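Voreo Snack Station – Set-Up Guide
Section 2: Labeling and Filling Your Sorting Boxes

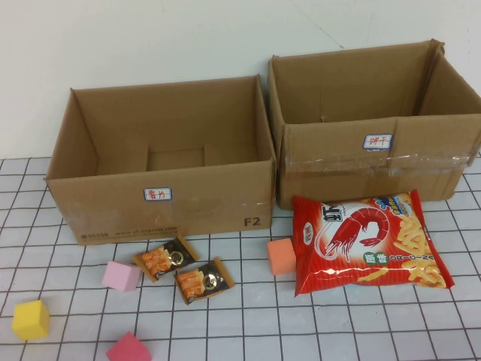
Fig. 2. Boxes labeled for chips (薯片) and biscuits (饼干), with a bag of shrimp chips ready to be put away.

Now that you have picked a spot for your station, it is time for the part most people enjoy, which is deciding what goes where. Take your time over it, and if there are children in the house, do let them help with the labels (they will remember the system much better if they wrote it themselves!).

You will need two sturdy cardboard boxes, two blue-bordered labels from the Voreo sheet, a red marker and a roll of clear packing tape. Used shipping boxes are perfectly fine, and old printing on the sides does no harm.

1. Stand both boxes on a flat table, side by side, with the fronts facing you. They don't have to match in height. If one is taller, it is usually nicer on the right, a little farther back.

2. Open the tops. You can cut the flaps away completely or simply fold them outward – the figure shows one of each, and either way you can reach in easily.

3. Run clear tape across any panel that feels weak. A few wrinkles are nothing to worry about.

Caution: Cut away from yourself, and keep the knife well out of reach of small hands.

4. Write one kind of snack on each label, in whatever language your household reads first. Let the ink dry for 15 seconds before you touch it.

5. Press the label onto the front of the box, near the middle or a bit higher, and smooth it from the center out.

6. Lay your snacks on the table in front of the boxes and put them away one at a time. Shrimp chips and other puffed snacks go in with the chips. Crackers and cookies go in with the biscuits.

Note: Large bags are mostly air, so please don't press them down to make room. Set them in upright, with the heaviest ones at the bottom, and stop when you have nearly 200 ounces in a box. Past that the bottom may sag when you lift it.

7. Slide the filled boxes onto the Etasness shelf you put together in Section 1, labels facing out.

If a label starts to peel, wipe the cardboard with a dry cloth and use a fresh one from the sheet. Spare sheets are listed in Section 4.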